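# skelitz-handoff

Planner and control nodes for two-arm tabletop tasks.

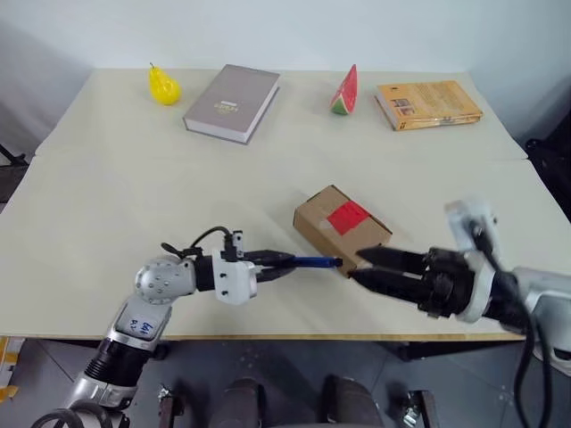

*Head camera view, both arms at the box. The left gripper is holding the blue tool.*

## What it does

`skelitz-handoff` takes one head camera stream and the joint states of both arms and sends out joint targets. It has 2 nodes:

- `gorkuren_view` finds objects on the table and estimates their position and yaw.
- `satlow_plan` picks a contact side for each arm and checks the two paths against each other.

Low-level control is not in this repo. Use the driver that came with your arms.

## Running

```
pip install -e .
skelitz check --config configs/table.yaml
skelitz run --config configs/table.yaml
```

`check` loads the camera and arm calibration and exits without moving anything. If it prints `stale extrinsics`, recalibrate before you go on.

## Settings

| Key | Default | Notes |
|---|---|---|
| `plan_rate_hz` | 18 | dropping it is fine for slow tasks |
| `min_gap_cm` | 2 | smallest gap allowed between the arms |
| `hold_on_lost` | true | both arms stop if the target is lost |

Objects not named in the task file are treated as obstacles. They are never used as grasp targets, even when the label score is high.

## Known problems

- A seam between tables can be picked up as an object edge. Set `mask_seam: true`.
- Yaw flips on boxes with no clear mark on top.
- Thin tools are often missed once a gripper closes on them. The planner then uses the last pose plus the wrist motion.
- Logs from before the July config change need `tools/convert_log.py`.

Maintainer: Eftychia Pappas. Please attach the log and your config when you open an issue.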